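Customs League of Jundville

The Customs League of Jundville was an agreement on tolls and trade between a group of small German-speaking states in the first half of the nineteenth century. It took its name from the market town where its delegates met each October. The league had no army and no common ruler, and historians disagree on how much it did to prepare its members for later political union.

Background

Before the league was formed, goods moving along the river between Broltitz and Kerkovier passed through 32 toll posts over a distance of 168 miles. Each state set its own rates and used its own weights. Merchants complained that grain often cost more to move than to grow, and smuggling was common in the hill districts.

Broltitz, the largest of the states, proposed a single outer tariff. The smaller courts were wary. They feared the loss of toll income, which in some cases paid for most of the ruler's household.
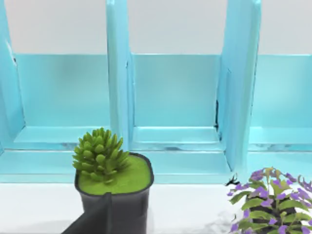
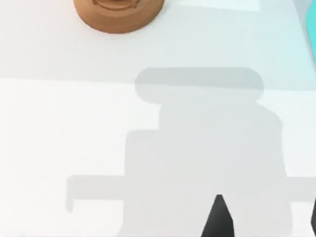 Under the treaty, income from the outer tariff was paid into a common chest at Jundville and shared out by population. Each state kept its own customs staff but had to follow the same book of rates. The returns were sorted by state and stored at the customs house in open compartments with upright dividers between them, much like those of the turquoise shelf unit in the first picture. A good part of these papers survives and is the main source for the league's early years.

Membership and disputes

Kravets stayed outside the league at first and lived largely off transit trade. It joined after its neighbours raised the duty on its cloth, on terms that gave it a fixed payment of 300 thalers a year. Kerkovier objected to this payment and twice threatened to leave – on the second occasion it recalled its delegate.

Decisions had to be unanimous. In practice Broltitz could usually get its way, as it controlled the lower river and most of the roads to the coast.

Decline

The league lost its purpose once its members entered the larger German customs system. Its office at Jundville was closed and the remaining 100 thalers in the chest were given to the town for the repair of the bridge.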